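Chapter 6
What a Care Claim Is Worth

Most of what households believe about laundry comes from people who sell something. The detergent maker says cold water is enough, the appliance maker says its gentle cycle adds years to a shirt, and the clothing company prints a set of symbols that few buyers read. Any of these may be right. This chapter asks how we would find out.

Take the claim that a cotton T-shirt should be replaced after 21 washes. It turns up in store leaflets and on advice pages, usually with no source. When Zohreh Mazandarani tried to trace it for the Stusbridge household survey, she followed it back through three leaflets to a sales brochure from a company called Plarkton, and there the trail stopped. The brochure gave no test, no fabric weight and no definition of "worn out."
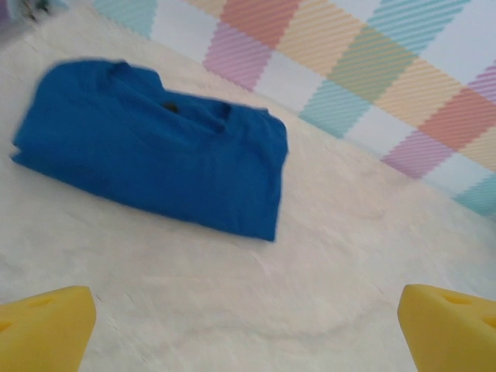

The survey itself deserves the same treatment. It mailed forms to 2,000 homes and got 787 back. Of those, 754 were complete enough to use. That is a decent return for a mailed form, but people who answer six pages of questions on washing may not wash the way their neighbors do. They were also asked to remember how often they had washed one garment in the past year. Try it yourself with a shirt you own — then ask how much weight your guess should carry.

Laboratory tests have the opposite trouble. The Iltov tumbling trial, discussed in Section 6.3, controlled water, load and spin speed closely. Its cloth squares were never sweated in, left in a heap for a week or dried on a radiator. The results tell us a good deal about cloth squares.

Section 6.1 deals with shrinkage, where the evidence is fairly good. Section 6.2 covers fading and Section 6.4 turns to pilling, where it is poor and the advertising is loudest.

Terms to know before you begin: fabric weight, colorfastness, recall error, response rate.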